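Drider Tenants' Water Savings Program
Progress report to the Pirnus Fund, April
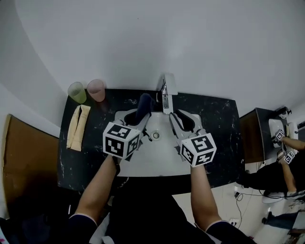
We have now put the low-flow faucet inserts into 261 apartments, which was the target in the grant letter. I would ask the Fund not to read too much into that number. An insert takes a few minutes to fit, and a tenant who dislikes the weak stream can take it out in less time than that. We have not gone back to check, except in the Aoun building, where 9 kitchens had the old part back in place.

The supplier, Geneo, told us to expect a clear drop on the first bill. The Aoun bill did go down. It also went down in the same period last year, before we had fitted anything, and two apartments there have been empty since the winter. I can't tell you how much of the drop is ours and I don't think Geneo can either. Their estimate assumes every tap runs for the same length of time each day, and I have asked twice where that figure came from.

Spending to date is $2829, all of it on parts and printing. The printing was a mistake in my view. We paid for door cards in color, and most of them were still in the lobby rack when I last looked. I would like to move what is left of that line to leak repair. Three running toilets were found during the visits, and fixing those will probably do more than the cards ever would.

Still open:
Meter readings by floor. The landlord has agreed on the phone but not in writing.
Return visits to the other buildings. Not scheduled.
Tenant survey. Drafted, but the questions lean toward the answer we want and I have sent it back.

I do not support adding a second neighborhood until the meter readings are in. If the Fund wants to go ahead anyway, please let me know before parts are ordered.

Pankaj Agarwal
Program manager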